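Progress report: the Plultik template library and layout guides
November 27, 2022

Hi all, and thanks for your patience while I got this one written up. It covers everything since the May report, so it's a long stretch, and I've tried to put the things you asked about first.
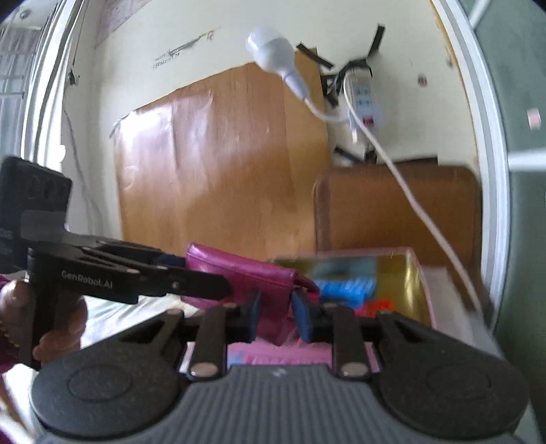

The big one is the text wrap guide. When I last wrote, it was a rough outline and a folder of screenshots, and I'd told you it would be one page. It's now a set of short pages, because wrapping text in a straight column and wrapping it against a curved shape are such different jobs that people kept getting lost halfway down. I tried three versions with the newsletter group at Seltstead and the short pages won easily. The old single page is still up, with a link at the top, and I'd like to leave it there until the spring so the printed handouts don't send anyone to a dead address.

The template library stands at 163 templates that I'd call finished. Finished means the paragraph styles are named properly, there's a working baseline grid, the margins make sense on both letter and tabloid, and somebody other than me has opened the file and made something with it. I had a lot more than that sitting in the drafts folder and I've been pretty ruthless! Plenty of the old flyers were just the same flyer in a different green.

What people want, by a mile, is the plain stuff. The folded program, the one-page notice, the sign-up sheet with room to write. I spent most of June on a fancy accordion brochure that I was very proud of and it has been downloaded 2 times, and I'm fairly sure one of those was me checking the link. The folded program is at 2,601 downloads for the same period. So I've dropped the other accordion designs from the plan and moved those hours over to programs and notices, and I hope that's all right with you. If you'd promised the accordion ones to anybody, let me know and I'll finish the simplest.

Fonts. This has eaten more time than anything else in the budget and I want to be upfront about it. In May I said every template would use typefaces people could install for free, and I still think that's the right call, but two of the families I'd picked changed their spacing in an update and everything built on them shifted. Headlines that sat on one line went to two. Captions slid off the bottom of their boxes. I went back through every file by hand, and then did it again when I found the italic had changed too. The files now ship with the font versions bundled in a folder, plus the license text, and a short note on how to install them before opening the template (people do it the other way around, every time, me included).

Color has gone better. Dlamini, the print shop that runs our test sheets, let me send everything in one batch instead of paying setup on each, and that saved enough to cover a second round. The second round mattered. The dark blue we'd been using for headings looked lovely on my monitor and came out almost purple on uncoated stock, so it's been replaced all through the library. I've also stopped using tints under ten percent for background panels. On the office copiers most people have, they either vanish or turn into speckle.

The workshops are a mixed picture. The first one at Seltstead was full and noisy and I loved it. We did a whole session on nothing but margins and gutters, which sounds deadly, and people stayed late moving columns around. The second was thin, and I think that was my fault for calling it "Advanced Styles." It wasn't advanced at all. I've renamed it "Change every heading at once" and sign-ups for the winter run are already better. Across everything we've had 669 people register since we started, counting the online sessions, and I'll send the attendance sheets separately so you have them in the format your office likes.

A few things I'm behind on:

The accessibility pass. Tagged headings and reading order are done on the notices and the programs. They are not done on the booklets, and booklets are the hard ones, with sidebars and pull quotes that get read out in the middle of a sentence if you don't set the order yourself. I underestimated it. I'd like to move that deadline to the end of the next period.

The video walkthroughs. I recorded a batch over the summer and the sound is bad, there's a hum all the way through, so I'm redoing them with a different microphone. The scripts are fine and I'm keeping those.

Search on the site. You can search by title and that's it. People type "church supper" or "garage sale" and get nothing, when the template they need is called "Notice, two column, photo left." Osteck, who host the site, have quoted for adding keywords and it's within what's left in the technical line, so unless you object I'm going to say yes. I've started writing the keywords already. It's slow but kind of fun - you have to think like somebody who needs a poster by tonight.

On money, we're under on printing, over on my hours for the fonts mess, and level on hosting. I'd like to shift the printing leftover across to cover the hours. The full breakdown is in the spreadsheet, second tab. The first tab still has the old category names and I've left it alone so it matches what you approved.

One request while I have you. Several groups have asked whether they can take a template, rework it, and share their version back. I'm all for it, and we've had a gorgeous recital program come in already, with the type set smaller than I'd dare and a great big margin on the left. But the terms we wrote at the start only cover people using the files, and don't say anything about passing on changes. Could somebody on your side look at the wording? I can draft something in everyday English if that's a help. I'd want the reworked files to keep the style names, or they get very hard to fix later.

For the next period, the plan is the booklets first, then keywords, then the videos. After that I want to write the guide on placing text on a path, which is the question I get most by email now that the wrap guide is out. People want their club name to run around the edge of a badge, and the letters bunch up at the top or end up upside down along the bottom. There's a fix for both, and I've got the drawings half made.

The updated files are in the shared folder under Plultik, November. If anything opens with the wrong font, install from the bundled folder first and then try again, and if it's still wrong, send me the file name and I'll look at it.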